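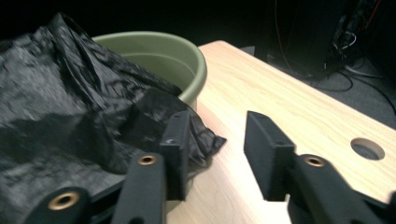 Fermín Jara writes that he gave up on liners altogether after the third one slid down inside the bucket and took a week of coffee grounds with it, and wonders whether anyone else has noticed that a bag marked "fits most" fits most things except the one you own.

Bag keeps falling into the bucket, what am I doing wrong?
Posted by Meredith_437

Fermín's remark is from my last thread, which wandered off into composting and was closed. I'm trying again with a proper title.

I have a round plastic bucket under my work table that I use for trash. Cheap black bags, the thin shiny kind. I fold the top over the rim, it looks fine, I walk away. By evening the bag has slumped to the bottom and the trash is sitting between the bag and the bucket, where it has no business being. I've tried a tighter fold. I've tried a looser fold. I tried tape, which held the bag so well that I tore it in half getting it out.

The bucket has a thick rounded rim, no handle in the way, no lid. I'd like to keep it. I would also like to stop washing it.

3 replies

Cristóbal Salinas
Two separate problems, I think: air and slack.

Air first. When you push a bag into a smooth bucket you trap a cushion of air underneath, and the bag sits on top of that looking full. Drop something heavy in, the air squeezes out past the side, and the bag gets dragged down after it. Shake the bag open before it goes anywhere near the bucket, then push it down with your hand flat until you can feel the bottom. Run your hand around the inside wall. It takes ten seconds and makes a rude noise.

If you don't mind a hole in the bucket, drill a small one in the side just under the rim. Air gets out that way when you line it and gets back in when you pull the full bag up – that sucking feeling when the bag won't leave is the same thing in reverse. Don't put the hole near the bottom unless you want to meet whatever leaks.

Now the slack. Fold the top out over the rim so a good hand's width hangs down the outside all the way around. Most people get plenty on one side and a sliver on the other, and the sliver lets go first. Then gather the loose part at one spot on the outside, twist it, and tie it into a small knot so the rest of the bag is snug under the rim. A rounded rim is good for this, there's something for the plastic to catch under. If the bag is too thin to knot, use a big elastic. I cut mine from the waistband of some old pajamas, and it has outlasted two buckets.

Also do the folding with the bucket on the table, at a height where you can see the back. I did mine on the floor for years and the far side was always a matter of faith.

Broltik1622
buy a better bag. I use Drelow, the gray ones with the drawstring. done

Florkora
I'd check the size before drilling anything. Measure around the outside of the rim with a string, then lay the empty bag flat and measure across the opening. Double that number and it should be a little more than your string. Mine were 13 inches too big around, which explained a lot about my kitchen. If yours are that far off, no knot will save you for long, go down a size.

Too small is also possible, by the way. Then it splits at the rim when you stretch it and you think it was the tape's fault.

Meredith_437
Did the string thing. They're too big. Also did the knot, and it has been up since this morning with two banana peels and a jar in it. I have 3 rolls left of the wrong size so the knot will be getting some practice. Not drilling yet.

Fermín, I know you're reading this, the coffee grounds go in last.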